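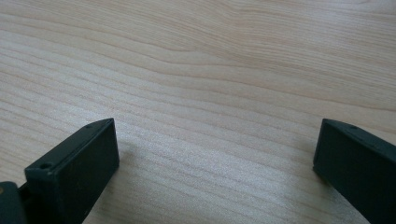
Two fingers, a tabletop, nothing in the grip. The view from a hand-held gripper at Vurnell.

Teresa Gouveia wants to talk about the boring parts. Not the grab. The bit before the grab, when the gripper is over bare wood and whoever is holding it hasn't made up their mind.

"Everyone trims that," she says. "We trimmed it for a year."

Vurnell is a small robot learning lab, one long room over a print shop, and the method is easy to describe. A person picks up a gripper with a camera on it and does chores. Fold this, move that. The recordings train a policy and the policy runs on an arm. Lots of labs do some version. What they argue about is which seconds to keep.

Gouveia's group used to cut each recording down to the moment the fingers got near something. Clean clips, quick training. Then the arm would miss a cup by the width of a thumb and just – stay there. Jaws open, over the table. It had no idea what to do with an empty view, becuase it had hardly ever been shown one.

So in January they ran the test. Same 400 demonstrations, two ways. One set trimmed, one left whole, with all the hovering and drifting and second thoughts. The policy design was the same for both, and so was the arm. Then 200 trials each, half of them started with the object out of view.

The trimmed policy finished 71 of its trials. The untrimmed one finished 138. Most of the gap came from the out-of-view starts, where the first policy froze and the second went looking. Slow wandering sweeps, a lot like the people who'd held the gripper.

There's a catch. Training took more than twice as long, and the untrimmed policy dawdles. It pauses over nothing in places where a person once paused over nothing. Gouveia plays me one where the arm waits, 2 full seconds, then goes straight to the cup.

"That's me," she says. "I was thinking about lunch."

Mikuš, a rival method the lab tested against, gets round the problem with a seperate search routine. Faster, when it works. It fell apart on patterned surfaces, and strong wood grain was the worst of them. Gouveia is careful here – one kind of table, one lab, and she wants somebody else to run it.

Somebody will. A group at Trullavora has the recordings now and is adding 500 of its own, on tile and cloth. Results by summer, maybe. Meanwhile the trimming script is still on the lab's server, switched off. She hasn't deleted it.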